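Perguntas frequentes sobre ensinar um robô por demonstração

Rekinier, página de apoio. Atualizado em agosto.

O que significa "ensinar" aqui?
Uma pessoa comanda o braço à distância, o sistema grava os movimentos e um modelo tenta imitá-los depois. A palavra "ensinar" é generosa. Eu prefiro "gravar", mas perdi essa discussão dentro da equipe.

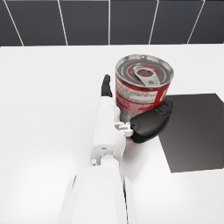
Garra robótica fechando em torno de uma lata, em cena simulada. Texto: Danuta Górecki
Responsável por avaliação, Rekinier

Dá para fazer tudo em simulação?
Dá para começar. Uma lata na bancada simulada custa pouco e nunca amassa. Só que o atrito do simulador é uma escolha de quem o configurou, e o da sua cozinha não é. Quando um fornecedor mostrar apenas cenas renderizadas, peça os resultados no equipamento físico.

Quantas demonstrações são necessárias?
Depende da tarefa, e desconfie de quem responder depressa. No projeto Brinham gravamos 500 demonstrações de pegar e soltar uma lata. Descartamos 61 por hesitação do operador ou por pegada ruim. Ainda não sei dizer se o restante era suficiente ou se era demais.

É melhor guiar o braço com a mão ou usar controle remoto?
Guiar com a mão dá mais sensação de contato, mas o corpo do operador atrapalha as câmeras. Com o controle remoto as imagens saem limpas e a pessoa perde o tato. Usamos o remoto, com dois operadores em revezamento, e eles não pegam a lata do mesmo jeito. O modelo herda as manias dos dois. 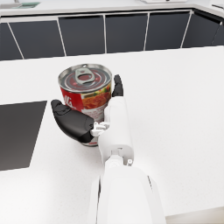 Pegada de uma lata em pé na bancada simulada, com a tampa voltada para cima.

Se o robô aprende com uma lata, ele sabe pegar outras?
Não conte com isso. Troque a altura, o rótulo ou a posição e teste de novo. O material de divulgação do Rena fala em "generalização"; pergunte quantos objetos ficaram fora do treino.

Qual taxa de sucesso devo exigir?
Primeiro exija a definição de sucesso. Fechar a garra, levantar a lata e colocá-la no lugar certo são coisas diferentes, e já vi as três somadas na mesma coluna.

Posso usar as gravações do Brinham no braço Bergeron?
Os arquivos abrem. A garra é outra, então os movimentos precisam ser convertidos e a conversão ainda falha nos giros do punho. Por enquanto, grave de novo.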